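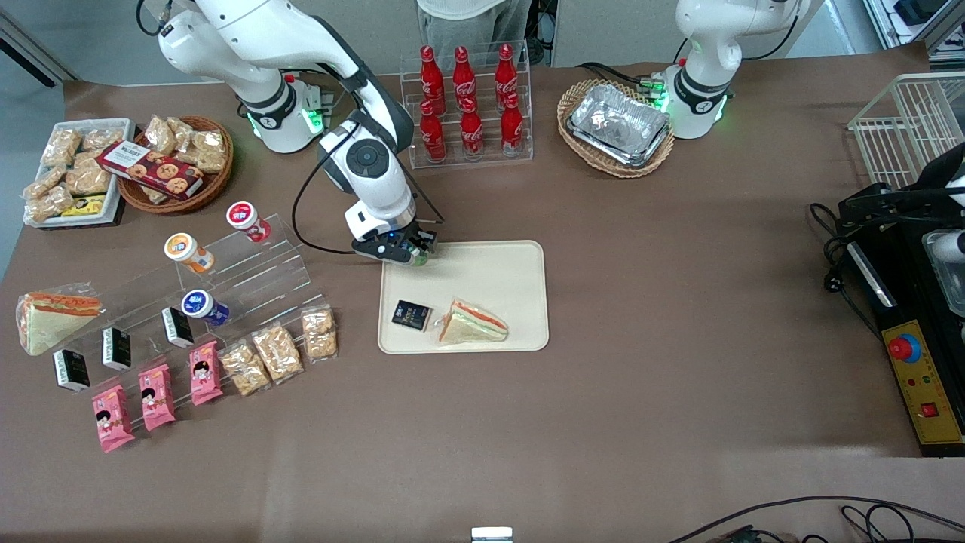
How to pack lunches for a long drive (and not stop every hour)

Updated 12/15/25

Quick version first, I have to leave in a bit. Make everything the night before. Wrap each thing by itself. Cooler goes where a person can reach it. Rest is detail.

We do the drive to Youssra's parents twice a year, 357 miles each way, and the last few times we did it with no food stops at all. Just gas and bathrooms. Used to spend $73 on bad burgers.

What you need

Sandwich bread, the firmer the better
Something thick for the filling
Plastic wrap or wax paper
A hard-sided cooler, small
Two ice packs, frozen flat
A tray or shallow box for each person's stuff
Paper towels. More than that. More.

Step 1 - the night before

Take the butter out early so it spreads. Butter goes all the way to the edges of both slices, that's what keeps the bread from going soggy. Mayo doesn't do it as well. Cream cheese does.

Fillings that hold up: cheddar and grated carrot, egg salad if it's on the dry side, chicken, hummus with cucumber (seed the cucumber, pat it dry). Fillings that don't: tomato. Any tomato. Pack it separate in slices with a little salt if you can't live without it.

Cut in triangles, press down lightly with your hand, wrap tight. Then fridge, cut side up.

Step 2 - label

Masking tape and a marker. Name and filling. Reda can't have egg so his get a big R on both sides. Do this before you stack them, not after, they all look the same wrapped.

Step 3 - load the cooler

Morning of. Ice pack on the bottom, drinks next, then sandwiches, then second ice pack on top. Fruit down the sides. Grapes are good, bananas are not, the whole car smells like banana by noon.

Anything with meat, egg or mayo stays cold till you eat it. If the ice packs have gone soft and the stuff is warm, toss it. Not worth it.

Keep dry snacks out of the cooler completley. Crackers, pretzels, nuts in a tote behind the seat.

Step 4 - in the car

One person is in charge of food and its not the driver. Hand the driver one half at a time, unwrapped to the middle, plastic still on the bottom so there's something to hold. Nothing with sauce. If it's a messy one, pull over, ten minutes, everybody stretches.

Eat the soft stuff first. Egg and cucumber early, cheese later.

Trash bag hooks over the gear on the passenger door. Empty it every time you get gas.

A few extras

Freeze half your water bottles overnight, leave an inch at the top or they split. They work as ice packs and you drink them on the way.

Chocolate - October through March only. Learned that one on the back seat.

Graciela does wraps instead of sandwiches and swears by it. I find they unroll. Try both.

Coming home, rinse the cooler the same day and leave the lid open overnight.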